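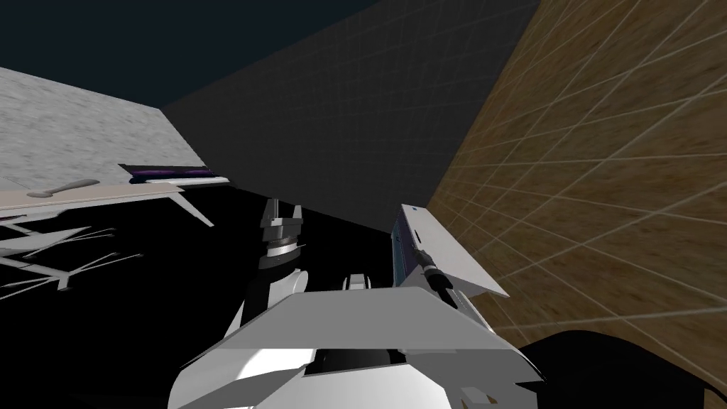 Randomize everything, they said

I have spent most of December arguing with a drawer handle, and the handle is ahead.

Some background for anyone who wandered in from the sourdough posts. Our little group trains a policy in simulation, meaning a neural network that looks at pictures and decides where a robot's arms should go next. The current task is opening things. Cabinets, drawers, whatever has a handle on it. We do it in simulation because simulated cabinets don't have to be paid for, and I have a history with the other kind.

The recipe everybody uses is called domain randomization. You shuffle the wall textures, the floor, the lights, the color of the furniture and the angle of the cameras, all on the theory that a policy that has seen every ugly room in the universe won't be bothered by a real one. My generator has terrible taste. It will put wood grain on a wall, draw a grid over the wood grain, and then tip the camera over as if the building were going down at sea. I've grown fond of it.

What I wanted to know was which part of the shuffling does the work. Grethe Bergmann, who reads my drafts and writes "says who?" in the margins, had asked me this in the spring and I'd given her a very confident answer. She wrote "says who?" next to it. So I ran the thing properly.

The setup

I trained 6 policies. One got the full circus. One got nothing, just the same clean room forever. The other four each had one ingredient taken away: textures, lighting, camera angle, or handle shape and color. Each policy then got 300 tries in rooms it had never seen, with cabinets it had never seen, using our in-house simulator, Batero. (Batero was meant to be a temporary name. So was the simulator.)

A try counts if the drawer or door ends up open. Knocking the robot's own elbow into the cabinet until something gives does not count, though I did have to write that rule down after the first batch.

What came out

The clean-room policy was hopeless, as you'd guess. It opened its own favorite drawer beautifully and treated every other piece of furniture as a personal insult.

Taking away textures barely mattered. This hurt. I had put two months into textures. There is a folder of stone and wood and tile on our server that I used to show visitors, and the policy that never saw any of it came within a hair of the one that saw it all.

Taking away camera angle was the disaster. That policy lost 40 percentage points against the full version, and it lost them in the dullest way you can imagine, closing its fingers neatly on the air next to the handle. Aksel Bach had bet me a lunch that it would be lighting. I had bet him textures. We each bought our own lunch.

The worst rooms for everybody, full circus included, were the dark ones: a deep blue cabinet, small dark handles, a nearly black floor. With the camera rolled over on top of that, the handles and their shadows get very hard to tell apart in the small pictures the network is fed.

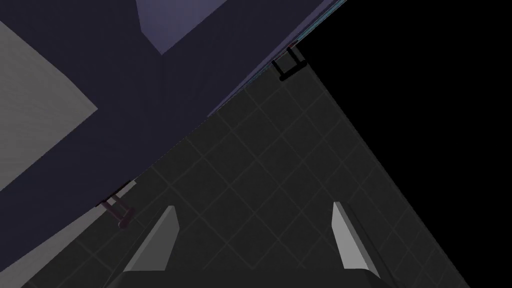

Things I tried next

The obvious fix was to show the policy more dark rooms. It got better at dark rooms and a bit worse at the rest, so that was a week spent moving a problem from one pocket to the other.

The second fix was cheaper and came from Aksel. Leave the room alone and change how the camera tilt is drawn. I had been sampling small tilts most of the time and wild ones hardly ever, on the grounds that wild ones look silly. He made it flat, so a steep roll is as likely as a gentle one. The gap between the dark rooms and the others shrank by half, and training took no longer. He has mentioned this at lunch since.

I'm not ready to claim it holds outside our own simulator. The Collen people use a wider lens and much tidier furniture, and I'd expect the numbers to come out differently there. I also haven't separated roll from pitch, and Grethe has already written in the margin about that.

Next up is the same comparison with handle shape split from handle color, which I lumped together the first time out of laziness. The runs are queued behind somebody else's job called final_final_2, so don't wait up.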